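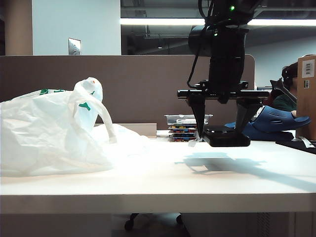

Three hundred was never going to be enough, Antoniuk told her, and the ones they had were too much alike. He said it from the doorway with his coat still on. Every one of them started from the same side, he said, and every one of them went for the handle.

Bernice Kwofie wrote "handle" on her pad and underlined it.

"How many do you want?" she asked.

"Seven hundred. By the end of July."

"All bags?"

"All bags. Wolov has boxes and bottles already. They bought those from somebody."

He went off down the hall toward the elevators. Bernice saved the last run, gave it a number, and put her headset back on. Through it she could hear the Cluvside office, two hours behind, where a man was eating something crunchy next to an open microphone.

She had taken the job in the spring, after the Kekgate store closed. At Kekgate she had worked a register for five years and had handled more plastic bags than anyone at Wolov had ever thought about. She did not put that on the application. She put down that she was patient and had steady hands.

The work was simple to describe. You moved the arm with the controls and made it do the thing, and the computer kept a record of how you did it. Then you put everything back, a little different, and did it again. Later, people in another building fed the records to the model, and the model tried it alone. When it failed, a list came back. The list for bags was long.

Most of it said the same thing. Missed grasp. Missed grasp. Closed on table. Missed grasp.

She pulled up one of the failures and watched it twice. The arm came down, quick and sure, to the place where a handle would have been if the bag had been lying the way hers always lay. It closed on air, lifted, and carried the air carefully to the drop point. Then it opened its fingers and waited to be told it had done well.

She thought of her first week at the register, when she had licked her thumb to get a bag open and a customer had asked for the manager.

"Cluvside," she said into the headset. "When you reset, do you lay the bag down or drop it?"

The crunching stopped. "Lay it down. The sheet says lay it down."

"I've been laying it down too."

"It's what the sheet says."

"I know it is," she said.

She took a bag, balled it up in both hands, and let it fall from shoulder height. It landed and opened a little, slowly, the way they do, and she let it finish before she touched the controls. The first try slid off. She left that in. The second try caught a fold near the bottom, not a handle at all, and the whole thing came up sideways and swung there. She carried it over, let it go, and marked the run good.

In the notes field she typed: dropped, not placed. Grabbed the bottom. One miss first, please keep.

The next time she kicked the bag before picking it up. The time after that she threw it.

At ten past four Antoniuk came by again – he had found the notes on his screen upstairs – and stood behind her through three runs without talking.

"The sheet says to lay it down," he said finally.

"Who wrote the sheet?"

He thought about it. "I did."

"Have you got a pen?" Bernice said, and sent the arm down for the next one.

41 shares
6 comments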